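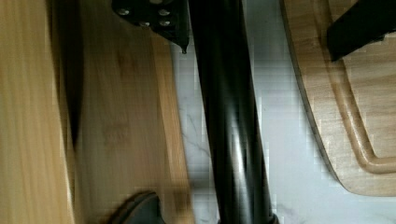
Eino Lindqvist wrote that the column should never have been called "earnings" when half the rows are ad income before the platform's share and the other half are after it. The column has been split, and this card is rewritten to match.

Home Data Notes Changes Contact

Bramthorpe Channel Income Table
Posted in March by Nkrumah Asante

The Bramthorpe table lists monthly ad income reported by small video channels run by charities, clubs and advocacy groups. It covers 40 channels. The people who run them filled in the numbers themselves from their own account pages. Nothing in the table was worked out from view counts.

I put it together so there would be something to check the public "net worth" pages against. Those pages take a channel's views, multiply by a rate and print the result as a dollar figure. The table lets you see what rate a channel of this kind reported getting.

Files

channels.csv has one row per channel. income.csv has one row per channel per month. notes.txt holds remarks from channel owners, lightly trimmed. The two CSV files join on channel_id.

Columns in channels.csv

channel_id: a short code. It has no meaning outside this table.
topic: health, housing, animals, seniors, environment or other.
country_main: where most of the views come from, according to the owner.
subs_band: subscriber count as a band. Exact counts would make it easy to work out who is who.
monetized: yes, no or partly. "Partly" means ads are turned off on some videos.

Columns in income.csv

month: year and month.
views: total views for the month, as reported.
ad_gross: ad income before the platform's share, in US dollars.
ad_net: ad income after the platform's share, in US dollars.
other_income: memberships, sponsor payments and tips, added together. Donations made on the group's own site are left out.
currency_orig: the currency the owner reported in.

Each row has ad_gross or ad_net filled in. A few have both. I have not calculated one from the other. If you need a single column, pick a share, apply it yourself and say which one you used.

How it was collected

Owners got a form through the Beseck mailing list and filled it in once for the whole period. The form asked for 15 months. Channels that sent fewer are still included, and their missing months are blank. A blank is not a zero. Zeros were typed in by the owner and mean the channel had no income that month.

I compared the form against a screenshot of the account page when the owner was willing to send one. The field "checked" in channels.csv says whether that happened. The screenshots were deleted afterward and can't be requested.

Currency conversion uses the rate on the last day of each month. The rates are listed at the bottom of notes.txt.

Known problems

The sample is people who read one mailing list and agreed to fill in a form. Large channels are missing, and so are most channels outside English.

Seniors and housing have very few rows. Please don't publish an average for either one.

In 2 channels the views column includes short videos and the owner could not separate them. They are marked "mixed" in the notes. Leave them out if you are calculating income per thousand views.

December looks high for nearly everyone. I left it alone.

What it should not be used for

Don't use it to estimate what a named organization earns. Ad income also tells you very little about a charity's finances, and for most of these groups it is a small side line in the books. Please don't try to match codes to real channels.

Changes in version 4

Split earnings into ad_gross and ad_net. Moved sponsor payments to other_income. Fixed month order in one channel. Removed the yearly total, which had been adding up blanks as zeros.

License

Free to use and share with credit to the Bramthorpe table. Corrections go to the contact page.

Comments

Urex: Is there a version with the old earnings column? I have a script that reads it.

Nkrumah Asante: Version 3 is still on the data page. I wouldn't mix the two.

Eino Lindqvist: Thanks for splitting it. The form should say gross or net next to the box too, otherwise the next batch will come in the same way.

pellworth: Are memberships reported before or after the cut?

Nkrumah Asante: After, for the owners I asked. I didn't ask all of them, so I'll add a line to notes.txt.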